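Rurero memory cell: gripper force fault, questions and answers
Applies to cells running the Drirkeo gripper controller. Last revised May 5, 2024.
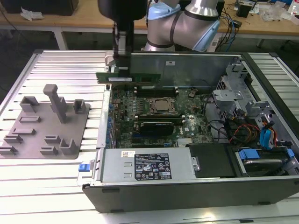
What is the fault?
On power-up after an emergency stop, the controller can load its default grip force in place of the value saved for memory modules. The default is too high. The arm moves normally and no alarm is raised.

How was it found?
Teresa Ní Bhriain traced 3 rejected modules to one shift in January. All had cracked solder joints near the upper edge, where the fingers close. The stop log showed a restart before each one.

Can the module also be dropped?
Yes, but from a separate cause. If the air supply dips during the approach, the fingers relax and the module can land on the motherboard. Stop the cell, isolate power to the arm and check the memory slots and the processor area before restarting.

Can I reach in to free a jammed module?
Not with the arm energised. A pause holds position only and is not a safe state. Use the lockout on the cell cabinet.

Is there a fix?
Firmware 7 reads the saved value back and refuses to start if it does not match. Cells on earlier firmware need the force entered by hand after every emergency stop. Check it on the Grip page before the first pick.

Do modules fitted before the update need retesting?
Only those fitted within 12 cycles of a restart. Send the serial numbers to Tomás Moynihan.

Who do I report a new case to?
Peadar Fahy, with the stop log attached. Leave the module in the fixture until he has replied.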